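Chapter 6
What the Label Says and What the Shelf Does: Reading Claims About Shelf Life

Most people who cook at home believe they know how long food keeps. Ask them where the knowledge came from and the answers get thin fast. A grandmother said so. It was printed on the bag. There was a chart on the inside of a cupboard door, and the chart came with the cupboard. This chapter asks you to distrust all of these sources for a while, including the printed ones, and to find out which parts hold up.

Start with the date. A "best by" date on dry goods is, in most cases, the maker's own estimate of when the product will stop tasting the way the maker would like it to taste. It is seldom a statement about safety. Students often resist this point because the date looks so exact. A bag of lentils marked May seems to promise that something will occur in May. Lentils do not work on a calendar. They slowly get harder to cook, and how slowly depends on the temperature and moisture of wherever they have been sitting, which the person who printed the bag could not have known.

Then there are the containers. Sellers of kitchen storage make large claims, and the claims have grown larger as the containers have grown more expensive. Suppose a brochure from the Morkov company says its canisters keep dry food "fresh up to four times longer." Longer than what? Than an open bowl? Than the original bag, folded over and clipped? Was the food flour, rice or dog biscuits, and who decided when it was no longer fresh? A number with no comparison behind it is decoration, and you should treat it that way until the maker tells you more.
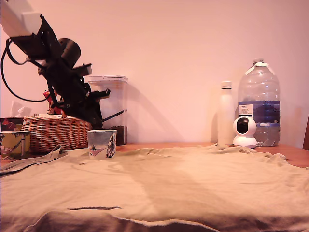
Figure 6.1 Dry storage in a clear plastic container with a white lid. Clear walls show the level of the contents and also let in light.

Clear containers deserve a second look for another reason. People like them because they can see when they are running low, and that is a fair reason to like them. Light, however, speeds up the breakdown of fats and of some vitamins. For white rice this hardly matters. For ground nuts, whole-grain flour or coffee it can matter a good deal. A dull tin in a dark cupboard may do a better job than a handsome see-through box on a bright counter, though few magazines will photograph the tin.

A small study by Mahnaz Ebrahimi, who taught food science in Prirnivport, shows how far habit and evidence can drift apart. She asked 125 households to keep the same whole-wheat flour in whatever way they normally would, and to bring back a sample after 92 days. Households that used sealed canisters were confident that theirs would be the best. A tasting panel could not reliably tell the canister flour from flour left in its paper bag, as long as both had been kept somewhere cool. Flour kept beside a stove did badly in every kind of container.

Before you take that result home and throw out your canisters, be as hard on it as we were on the brochure. The households chose their own methods, so careful people may have ended up in one group and careless people in another. The panel was small. One type of flour was tested, in one town with a mild climate. And the study said nothing about insects, against which a tight lid is plainly useful.

The rest of the chapter takes up moisture, air, heat, light and pests in that order. Section 6.2 includes the Liyanage method for measuring moisture with an oven and a kitchen scale. Section 6.5 returns to printed dates and looks at how much sound food is thrown away on their account, a subject on which the published figures disagree more than the headlines suggest.

Before You Read On

Pick one dry food in your own kitchen. Write down how long you think it will keep, and then write down why you think so. Keep the page. You will need it for the exercise at the end of Section 6.3.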